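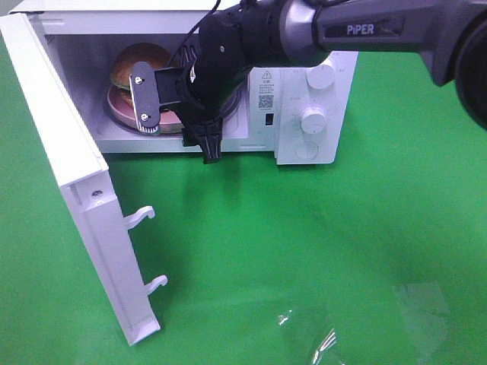
열은 어떻게 이동할까
Dandix 어린이 과학 / 초등 5학년 이상

온도와 열은 서로 다른 말이다. 온도는 물체가 얼마나 뜨겁거나 차가운지를 숫자로 나타낸 값이다. 열은 온도가 높은 물체에서 온도가 낮은 물체로 옮겨 가는 에너지이다. 감기에 걸렸을 때 "열이 난다"고 말하지만, 체온계가 재는 것은 몸의 온도이다.

물질은 아주 작은 알갱이로 이루어져 있다. 이 알갱이를 입자라고 부른다. 물의 입자는 물 분자이다. 입자는 가만히 있지 않고 계속 움직인다. 고체에서는 제자리에서 떨고, 액체에서는 서로 미끄러지며 자리를 바꾸고, 기체에서는 빠르게 날아다니며 부딪친다. 물체의 온도가 올라가면 입자의 움직임이 활발해지고, 온도가 내려가면 느려진다.

온도가 다른 두 물체가 맞닿으면 열은 뜨거운 쪽에서 차가운 쪽으로 이동한다. 이동은 두 물체의 온도가 같아질 때까지 이어진다. 온도가 같아진 상태를 열평형이라고 한다. 체온계를 겨드랑이에 넣고 잠시 기다리는 것은 체온계와 몸이 열평형에 가까워지도록 하기 위해서이다.

열이 이동하는 방법은 전도, 대류, 복사로 나뉜다. 하나씩 따로 살펴보지만 실제 생활에서는 두 가지 이상이 함께 일어날 때가 많다.

전도

전도는 물질을 따라 열이 차례로 전달되는 현상이다. 뜨거운 국에 금속 숟가락을 담가 두면 손잡이까지 따뜻해진다. 국에 잠긴 부분의 입자가 먼저 활발하게 떨고, 그 떨림이 옆 입자로, 다시 그 옆 입자로 넘어간다. 금속에서는 자유롭게 돌아다니는 전자도 에너지를 나르므로 전달이 특히 빠르다. 숟가락의 모양은 그대로이고 입자의 자리도 바뀌지 않는다. 옮겨 간 것은 에너지이다.

물질마다 열을 전달하는 빠르기가 다르다. 이 성질을 수로 나타낸 것이 열전도율이다. 구리와 알루미늄은 열전도율이 높다. 유리는 금속보다 훨씬 낮고, 나무는 유리보다 더 낮다. 움직이지 않는 공기는 나무보다도 낮다. 겨울 점퍼의 솜은 공기를 작은 칸에 가두어 몸의 열이 밖으로 빠져나가는 속도를 늦춘다. 점퍼가 스스로 열을 만들지는 않는다.

같은 방에 오래 놓아둔 쇠자와 나무자는 온도가 같다. 그런데 손으로 만지면 쇠자가 더 차갑게 느껴진다. 쇠는 손의 열을 빠르게 가져가고 나무는 천천히 가져간다. 피부는 물체의 온도를 그대로 재는 온도계가 아니며, 피부의 온도가 변하는 정도에 반응한다.

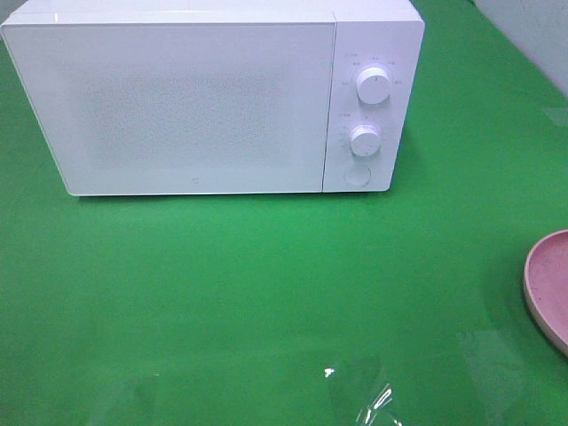
한 독자는 겨울에 철봉이 나무 의자보다 차가운 까닭을 지금까지 철봉의 온도가 더 낮아서라고 알고 있었다며, 그렇다면 여름 한낮의 철봉은 왜 나무 의자보다 뜨겁게 느껴지는지 물어 왔다. 원리는 같고 방향만 반대이다. 여름 햇볕을 받은 철봉은 손보다 온도가 높다. 이때 열은 철봉에서 손으로 이동하고, 쇠는 나무보다 열을 빨리 넘겨준다. 온도가 같은 나무와 쇠라도 쇠가 더 뜨겁게 느껴지는 것이다. 햇볕을 오래 받은 철봉은 화상을 입을 만큼 뜨거울 수 있으니 맨손으로 잡지 않는다.

대류

대류는 액체나 기체가 직접 움직이면서 열을 나르는 현상이다. 냄비에 물을 담고 아래를 가열하면 바닥 쪽의 물이 먼저 따뜻해진다. 따뜻해진 물은 부피가 조금 늘어난다. 무게는 그대로인데 부피가 늘어나므로 같은 부피로 비교하면 주위의 물보다 가볍다. 이 비교값을 밀도라고 한다. 밀도가 작아진 물은 위로 올라가고, 위에 있던 차가운 물이 내려와 빈자리를 채운다. 내려온 물도 데워져 다시 올라간다.

공기도 같은 방식으로 움직인다. 난로를 방바닥 가까이에 두면 데워진 공기가 위로 올라가면서 방 전체의 공기가 돈다. 에어컨의 찬 공기는 아래로 내려가므로 높은 곳에서 내보내는 편이 방을 고르게 식힌다. 바닷가에서 낮에 부는 바람도 대류와 관계가 있다. 낮에는 땅이 바다보다 빨리 데워진다. 땅 위의 공기가 올라가고 바다 쪽의 공기가 그 자리로 들어온다. 이것이 해풍이다. 밤에는 땅이 더 빨리 식어 바람의 방향이 바뀐다.

고체에서는 대류가 일어나지 않는다. 고체의 입자는 자리를 옮겨 다닐 수 없다. 죽이나 카레처럼 걸쭉한 음식은 액체가 들어 있어도 잘 흐르지 않으므로 대류가 약하다. 바닥만 뜨거워져 눌어붙기 쉬워서 저어 주어야 한다.

복사

복사는 물질의 도움 없이 열이 이동하는 현상이다. 태양과 지구 사이의 우주 공간은 거의 비어 있어서 전도나 대류로는 열이 건너올 수 없다. 태양의 에너지는 전자기파의 형태로 지구에 도착한다. 전자기파는 빈 공간도 지나갈 수 있는 파동이다. 눈에 보이는 빛도 전자기파의 한 종류이다.

모든 물체는 온도에 따라 전자기파를 내보낸다. 사람의 몸은 주로 적외선을 내보낸다. 적외선은 눈에 보이지 않지만 열화상 카메라로 알아낼 수 있다. 모닥불 옆에 앉으면 불을 향한 얼굴은 따뜻하고 등은 서늘하다. 복사로 오는 에너지가 곧게 나아가 얼굴에 먼저 흡수되기 때문이다.

표면의 색과 상태도 영향을 준다. 검고 거친 표면은 빛을 많이 흡수하고, 희거나 반짝이는 표면은 많이 반사한다. 보온병 안쪽이 거울처럼 반짝이는 것은 복사로 빠져나가는 열을 줄이기 위해서이다. 보온병의 벽은 두 겹이고 그 사이에는 공기가 거의 없다. 이 틈은 전도와 대류를 막는다. 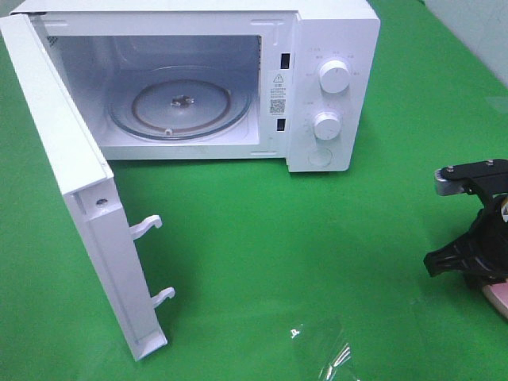
문이 열린 전자레인지. 안에 둥근 유리 회전 접시가 놓여 있다.

부엌에서 찾아보기

프라이팬에 달걀을 부치면 팬에서 달걀로 열이 전도된다. 국을 끓일 때는 냄비 바닥에서 전도가, 국물 속에서 대류가 일어난다. 석쇠에 생선을 구우면 숯에서 나온 적외선이 생선의 겉을 데운다.

전자레인지는 마이크로파라는 전자기파를 쓴다. 물 분자는 한쪽이 약한 양전기를, 다른 쪽이 약한 음전기를 띤다. 마이크로파가 지나가면 물 분자는 빠르게 바뀌는 전기의 방향을 따라 돌려고 한다. 이 과정에서 주위의 분자와 부딪치고, 분자들의 움직임이 활발해지면서 음식의 온도가 올라간다. 마이크로파가 들어가는 깊이에는 한계가 있다. 두꺼운 음식의 한가운데는 바깥쪽의 열이 전도되어 데워진다. 데운 뒤 잠시 그대로 두면 온도가 조금 더 고르게 된다.

간단한 실험

준비물은 크기가 비슷한 금속 컵과 도자기 컵, 온도계 두 개, 시계, 55도의 물이다. 물은 어른이 준비한다. 55도의 물도 피부에 오래 닿으면 화상을 입으므로 컵을 나르지 않고 놓인 자리에서 관찰한다.

두 컵에 같은 양의 물을 붓고 온도계를 꽂는다. 컵의 바깥면에 손끝을 아주 짧게 대어 보고 어느 쪽이 먼저 따뜻해지는지 적는다. 그다음에는 컵을 건드리지 않고 11분 동안 1분마다 물의 온도를 적는다. 가로축을 시간, 세로축을 온도로 하여 꺾은선그래프를 그린다.

그래프는 처음에 가파르고 뒤로 갈수록 완만해진다. 물과 방의 온도 차이가 클수록 열이 빨리 이동하고, 차이가 줄면 이동도 느려진다. 두 컵의 선이 크게 벌어지지 않을 수도 있다. 물의 열은 컵의 벽뿐 아니라 물의 표면에서도 빠져나가며, 표면에서는 물이 증발하면서 열을 가져간다. 같은 실험을 뚜껑을 덮고 되풀이하면 이 차이를 확인할 수 있다. 컵의 두께와 바닥의 넓이도 기록해 둔다.
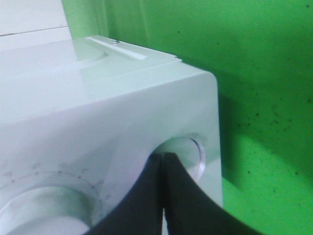
얼음을 담요로 싸면 더 빨리 녹을까?

더 천천히 녹는다. 담요는 열을 만들지 않고 열의 이동을 늦춘다. 따뜻한 방에서는 열이 공기에서 얼음 쪽으로 이동하는데, 담요 속에 갇힌 공기가 그 이동을 방해한다.

낱말 풀이

열평형: 맞닿은 물체의 온도가 같아져 열이 더는 한쪽으로 이동하지 않는 상태.
열전도율: 물질이 열을 얼마나 잘 전달하는지를 나타내는 값.
밀도: 물질의 질량을 부피로 나눈 값.
전자기파: 전기와 자기의 변화가 퍼져 나가는 파동. 빛, 적외선, 마이크로파가 포함된다.
단열: 열의 이동을 막거나 줄이는 일. 건물의 벽, 보온병, 아이스박스에 쓰인다.

다음 글: 물이 얼면 부피는 어떻게 변할까 (7쪽)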